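Brerwood Handover Set -- README

Hello, and thank you for opening the README first! This folder holds the recordings made by the Brerwood student robotics club for our spring project, which was to get a robot arm to take an object from a person's hand and put it down somewhere sensible. We began with grand plans involving a whole tea tray and settled, after a long chat over biscuits, on bottles and other light things from the kitchen cupboard.

What you get

There are 1487 recordings in all, each in its own numbered folder with the wrist camera video, the joint positions and a short text file saying what was being handed over. We kept 40 objects on the list, and every one has a name in objects.txt (please use those names if you add more, as we had three spellings of "beaker" by the end of the first week). The video runs at 25 pictures a second.

The person offering the object was asked to hold it however felt natural -- from above, from the side, by the neck, whatever they liked -- and to keep it still until the gripper had closed. Some of us are more patient than others, and you may notice.

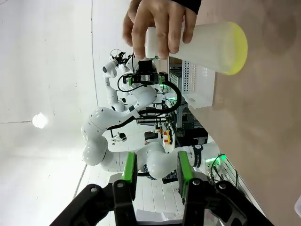 Wrist camera view from the bottle set: a white bottle held out over the table, gripper open.

Recordings are sorted into "taken", "dropped" and "gave up". Please don't throw away the last two! Katsuhiko Sakai went through every one of them in May and wrote notes on what went wrong, and his notes are probably the most useful thing in the whole folder.

Known troubles

Folders from the Softić branch have the clock on the joint file running 5 frames behind the video. The script fix_clock.py in the Tramska folder puts this right, but run it only once, as it doesn't check whether you have already done so.

See-through and milky objects gave our first grasp finder a terrible time. Dudden, the second version, copes a good deal better, though we'd still love help with it.

If you find a wrong label, send us the folder number and we'll mend it in the next release.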